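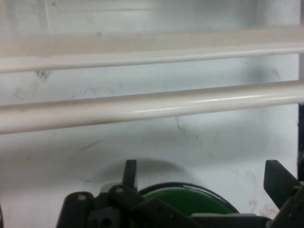 Our open day at the Stonel workshop was a lovely one, and thank you to everybody who squeezed in on August 10, 2024, especially those of you who drove over from Fateven in that heat! We had 252 visitors through the door, which is more than we ever had at the old place, and the coffee ran out well before lunch (sorry – we will know better next time).

Most of you seemed to end up at the Alham bench, where the arm was handling small parts with its black two-finger gripper. The green disc was the favorite with the children, and several of them asked to see it picked up again and again, so the 10 minute demonstrations grew longer and longer as the day went on. A good many grown-ups stayed for the second round too, I noticed.

There were plenty of questions about how the fingers know when to stop closing, and we are putting together an evening talk on just that. The Yakubu room holds 49 people, so please put your name on the list at the front desk if you would like a chair. Tea and cake afterward, as always.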